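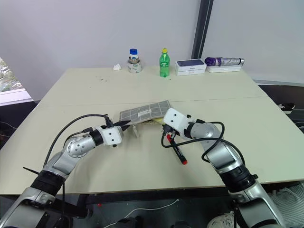

Talking rust and river stones with the maker of Lekota

9/2/18

The sculptor is late, then early, then late again. Truck trouble. We end up talking in the parking lot at the trailhead because the café is packed and the meeting room at the Dakum Arts Centre is booked for a quilting thing. Fine by me. The work is down the path anyway.

Lekota is the long low piece you pass on the left once the boardwalk ends. Steel ribs, river stone piled inside them, a sort of upturned boat if you're in the mood, a sort of animal lying down if you aren't. It went in last November and got snowed on within the week. This is the first summer anyone has seen it properly.

"I asked them not to put my name on the sign," she says, before I've got the recorder going. Same deal for this article. She grew up two lakes over, half the town knows who she is, she'd just like people to look at the thing first. "They'll read a name and then they go, oh, that's so-and-so's kid, and off they go to the outhouse."

So, no name. She's a welder by trade. Did pipe for years, still does in the winter when the work is there. Started making smaller pieces out of offcuts, garden stuff mostly, herons, the odd fish. "Everybody's got one of my herons. I'm sick of herons."

How does a heron person get to Lekota? Slowly. She'd had a drawing pinned up over the bench for ages and no place to put it. Then the Presevus Trail Society put out a call for something on the lower loop, where the old logging landing is, and she sent in the drawing with a coffee ring on it. "I didn't have a clean one. I thought, well, that's that."

It wasn't. They phoned her while she was up a ladder.

The steel came out of the old Rovura mill, what was left of the conveyor frame. She likes that it's from here. The mill colour is still on a couple of the ribs if you get down low and look underneath, a kind of hospital green. She left it. One of the society people asked whether she'd be painting over that and she said no, and then she said it again in writing.

"My uncle painted that. Not that bit, maybe. But he was on the crew that painted it."

The stones are a longer story. There are 400 in there that she picked herself, and after that she stopped picking and took what people brought. Whole families came down. The school came down. A man drove in from the coast with one rock on the passenger seat, belted in. It's the one by the third rib with the white stripe, she says, you can't miss it. (I missed it. She had to walk me back.)

Did she turn any away?

"A few. Somebody brought concrete. Somebody brought a gravestone, like a broken piece of one, and I said you need to take that back where you got it please."

She had rules for the stones, though she says rules is too strong. Had to be something one person could carry. Had to come from water, a river or a creek or the lakeshore. No paint, no names, no hearts. Kids got around the last one by bringing heart-shaped stones, and she let those in. There's a row of them at the low end where toddlers can reach.

The installation took 26 days, which was more than anybody had budgeted for, her included. Ground was the problem. The landing looks flat and isn't, and under the gravel is old bark and slash going down further than the probe would go. They had to dig it out and put in footings. Then rain. Then the fellow with the excavator had a moose tag and was gone, and you can't argue with that.

"I sat in the truck and ate sandwiches. I ate so many egg sandwiches."

Total weight of the steel, 725 kilos. She knows becuase she had to put it on a form. Nobody weighed the rocks.

We walk down. It's a short walk, ten minutes if you don't stop, but she stops. Picks up a granola bar wrapper. Stops again to show me where the path used to run, before the washout. She has opinions about the culvert. They're probably good opinions, I don't know enough about culverts to say.

At the piece there are two women with a thermos, sitting on the end of it. I wait to see if this bothers her. It doesn't. She says hello, they say hello, no idea who she is as far as I can tell.

"It's supposed to be sat on. I ground that end down smooth. Took me a whole weekend." She runs her hand along it. "You make a thing for outdoors, it's going to get sat on and peed on. I'd sooner pick where they sit."

What about the rust? There was a letter in the paper in the spring, more than one, saying it looked unfinished and would somebody please give it a coat of something. She read them. She has one of them on her fridge.

"It's doing what it's meant to. It goes orange, then it goes brown, then it slows right down. Come back in five years, it'll be the colour of the bark. If I'd painted it you'd be out there with a brush every second summer. And who's doing that? Not me, I've got a bad shoulder."

It does stain, she'll give them that. The stones along the bottom have gone the colour of tea. She likes it. She didn't plan it but she'd take credit for it if I wanted to write it that way. I'm writing it the other way, sorry.

Winter is when she likes it best. Snow fills in between the ribs and all you get is the top line. Rabbits live in there now, or one rabbit, anyway there are tracks. She came out on skis in January and sat for a while and drove home and slept for eleven hours.

I ask about money since readers always do. She got a flat fee from the society and won't say what, but it covered the steel haul, the footings and the excavator, and after that there wasn't a lot of it. Her own time she stopped adding up. "You don't want that number. I don't want that number."

And next? There's a piece for the ferry landing, maybe, if the township ever answers an email. There's a smaller version of Lekota that somebody wants for a cottage, she's said no to that twice. She's teaching again in the fall too, evening welding through the Dakum centre, beginners welcome, 20 spots and they go fast. Bring your own gloves. Cotton or leather clothes, nothing synthetic, she's very firm on this, she's had a fleece melt onto somebody.

"Half of them want to make a fire pit. That's fine. Make a fire pit. You learn the same weld."

Will there be herons?

Long pause. "There might be a heron."

She has to get going, the truck is running and she doesn't want to shut it off in case it doesn't start. On the way back up she tells me the stones aren't finished either. There's still room in the middle, the space between the fifth rib and the sixth, and she left it like that on purpose. Anyone can add one. Same rules, carry it yourself, out of the water, no paint. Just set it down so it doesn't roll, and don't take any out, people have been taking them out.

Lekota is on the lower loop of the Presevus trail, first left after the boardwalk. Parking is free. Dogs on leash please, there's a bear around the berry patch most mornings this month. To get on the list for the welding class stop in at the front desk at the Dakum Arts Centre, they dont take names over the phone.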